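Breaking up with my bank, slowly

I have been with Weda for 18 years, which is longer than most of my furniture and all of my good knives. I opened the account because the branch was next to a bakery. The bakery closed, then the branch closed, and I stayed on out of what I can only describe as damp loyalty.

What finally did it was a letter in May. My everyday account would now attract a monthly fee unless I kept 3089 dollars in it at all times. I rang to ask where that number came from. The man was very pleasant and said it was a threshold. I said yes, I'd gathered that. We listened to each other breathe for a bit.

So I have moved to Fokach, on the advice of Zuleica Moura, who does my tax and has never once been impressed by it. Opening the account took less time than boiling pasta. Closing the old one is another matter. Weda wants a form. The form lives at a branch, and my nearest is now in Brenport, a 40-minute drive to a counter that shuts at three.

In the meantime I've been shifting the direct debits across one by one. The gym went quietly. The water people wanted a signature in ink. The car insurance took a payment from both accounts and has promised to look into it, in the tone my father used about getting a dog.
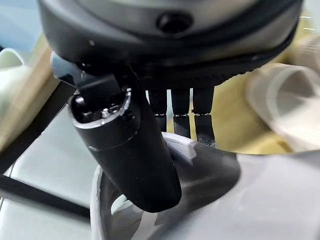 The savings I'm leaving until last, all 1467 dollars of them. Fokach is offering a bonus rate for new customers, provided I put in some 500 a month and make no withdrawals, which rather assumes my hot water system will behave. Barros, the credit union up the road, pays a bit less and asks for nothing – except that you use their app, and their app thinks I live in my old flat.

I'll probably split it between the two and then forget which is which. Zuleica has asked me to write it down somewhere. I'm driving to Brenport next week with two kinds of ID and a sandwich, and if they tell me the form is online I'm going to eat the sandwich at the counter.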